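Drillau Height-Adjustable Desk Frame with Top
Item no. 3087
Brand: Drillau
Availability: In stock
Ships in two boxes

Overview

The Drillau is a sit-stand desk for home offices, workshops and shared workrooms. It has a steel frame with two motorized legs and a one-piece top. The frame is the same one Drillau sells separately, so if you already own a top you like, see the frame-only listing.

The desk holds up to 200 lb, spread evenly. That covers two monitors, a desktop computer and a small printer with room to spare. It is not meant for a bench vise or anything that will be hammered on. For that kind of work, look at the Eltel fixed bench, which has cross braces at the back.

Key features

Two motors, one in each leg
Four memory positions on the hand control
Stops and backs up when it meets resistance on the way down
Rounded front edge
Cable tray included
Adjustable feet for uneven floors

Tops and finishes

Tops come in light grey wood grain, white, and walnut color. The frame comes in black or white. All three tops are the same thickness and use the same screw pattern, so you can order a replacement top later without changing the frame. The walnut top ships from a different warehouse and may arrive on a separate day.

The wood grain runs lengthwise. Samples are available on request – one set per household.

Assembly

Two people should turn the desk over once the legs are on. The top is heavy and the corners chip if it is dropped on one. Everything else can be done by one person with a Phillips screwdriver and the hex key in the hardware bag. Pilot holes are already drilled.

Before first use, press and hold the down button until the desk reaches its lowest point and the display resets. If the display shows an error code, unplug the desk, wait a minute and repeat the reset.

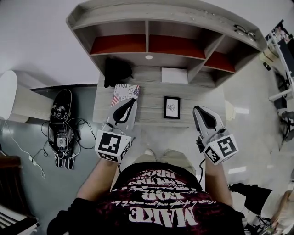 Leave a gap between the back edge and the wall so cables do not get pinched when the desk goes up. If the desk stands under a shelf or a window sill, set the upper limit first. The steps are on page 35 of the manual.

Care

Wipe with a damp cloth and dry right away. Do not use scouring pads, acetone or bleach. Felt pads under lamps and speakers will prevent most scratches. Check the leg bolts every May or so, or whenever the desk starts to wobble at full height.

Works with

Voyle clamp-on monitor arm, single or double
Voyle under-desk drawer – fits between the legs, not over the cable tray
Bevari standing mat
Eltel power strip with mounting bracket

The Bevari desk lamp does not clamp to this top. Its jaw is too narrow. The weighted-base version is fine.

Warranty and returns

The frame and motors are covered for five years, the hand control and top for two. Unassembled desks can be returned in the original boxes. Once the legs have been screwed to the top we can only accept returns for defects. Report shipping damage before you start assembly and keep the packing foam until the claim is settled.

Page updated 11 July 2018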